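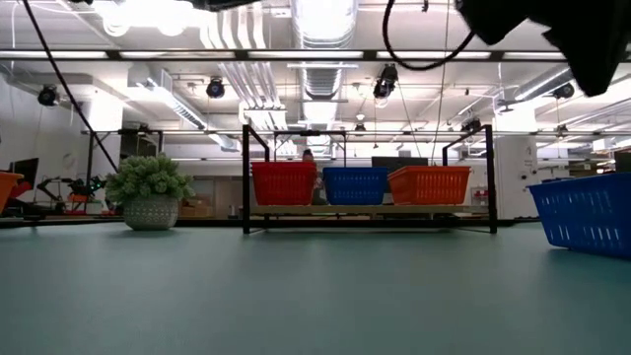
Leire Quintana wrote to say that baskets only make a mess look organised, and that if I really wanted a tidy table I should own fewer things and leave the shelf bare. She put it more kindly than that (she always does) and she went on for a good while about her mother's sewing drawer, but that was the gist of it, and I've been arguing with her in my head ever since, mostly while doing the dishes.

I do see her point. I've lived with the kind of basket she means, the big deep one by the back door that swallows gloves and dog leads and the takeaway menus, and you could lose a small child in it. When we were in the house at Taltorthorpe we had one on every landing, and when we packed up to leave I tipped them out on the floor and found a library card from a library that had since closed. So yes, guilty.

But little baskets are a different animal, and I'm very fond of them. The slotted plastic ones, I mean, in the colours you'd get in a box of kids' paints. You can see through the sides enough to know if there's something in there, they weigh next to nothing, and they're too small to become a hiding place. If it doesn't fit, it has to go and live where it belongs.

And I love them best in a row on a shelf. Red, blue, orange, always in that order, left to right. I couldn't tell you how the order got settled, but it's settled now, and if I see blue on the end I get a sort of itch behind the eyes until it's been put back in the middle. My husband thinks this is very funny. He has been known to swap two of them and then stand in the doorway with his tea, waiting.

The shelf itself needn't be anything grand. A plain length of pale wood with an upright at each end will do you nicely, so long as it's off the table. That bit I'd fight for. The minute you lift the baskets up, even a hand's width, the table goes back to being a table and you can put your elbows on it. I had ours sitting flat for most of November and they crept forward, the way things do, until I was writing Christmas cards on a patch the size of a dinner plate.
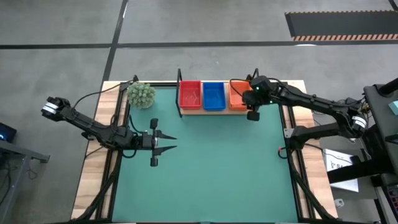 I also like them empty, which I realise is going to sound odd to anyone who bought theirs to put things in. At the end of the day I tip everything out, put the bits back in the proper drawers and return the baskets to the shelf with nothing in them. Then in the morning I fill them with whatever the day wants. Red gets the thing I'm in the middle of. Blue gets whatever I'm waiting on, a part or a reply or some glue to dry. Orange is for what has to leave the house, so parcels if they're tiny, keys I've borrowed, the button that belongs to someone's cardigan. It takes five minutes, and I find it a lovely quiet way to start, especially now that it's light so early and the magpies are carrying on in the gum out the front.

Allen next door tried it for a week and gave up. He said he spent more time deciding what was red and what was blue than he did on the job, and he's gone back to his coffee tins. I've seen his coffee tins and I have to say they work beautifully for him. He can put his hand on a five-millimetre washer in the dark. So please don't take any of this as gospel - some people are tin people.

What I would say, if you're thinking of getting some, is buy spares in the same colours. I learned this the slow way. Our first set came from the hardware place in Lougher, and when the orange one cracked I went back for another and they'd changed the shape, so for most of a year I had a tall one on the end that looked like it was getting ready to leave. In the end I drove over 70 kilometres to the big Jekard warehouse and bought a whole stack, enough for the shelf and then a few to have about on the table while I'm working. I felt silly at the counter. I haven't felt silly since.

The spares turn out to be half the fun, too. When I'm sorting something properly, the shelf ones stay where they are and the loose ones come down onto the mat, and for an hour or so they end up every which way, one on an angle, another shoved up near the edge, and it all looks a good deal worse than when I began.
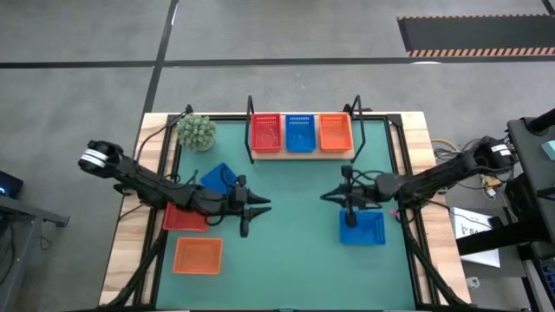 I try not to mind that stage. My mum was a great one for tidying as you go, and I've got that in my bones, but I've come to think there's a time for letting things spread out. You can't sort what you can't see. Last weekend I did the picture hooks and the curtain rings, which had been living together in a jar, and I had them from one side to the other before they started to make any sense. Then one colour at a time, the nearest basket first, and back up to the shelf or into the cupboard with the rest of the stack.

A green mat helps, by the way. I used to work on the bare wood and small things skittered off it and under the heater. Something matte and plain in a bluish green is easy on the eyes and you can spot a dropped pin on it. Keep a bit of greenery at the end as well, if you've room. Real or artificial, I don't think it matters, it's just nice to have something round and leafy to look at when you're sick of straight lines.

Leire, I've written back to you separately, and the answer is that you may come and inspect the shelf any time you like, and I'll even make the lemon slice. But you'll have to promise to leave the blue one in the middle.

Next time I'll get on to the string drawer, which a couple of you have asked after. I've been putting it off. There's an awful lot of string.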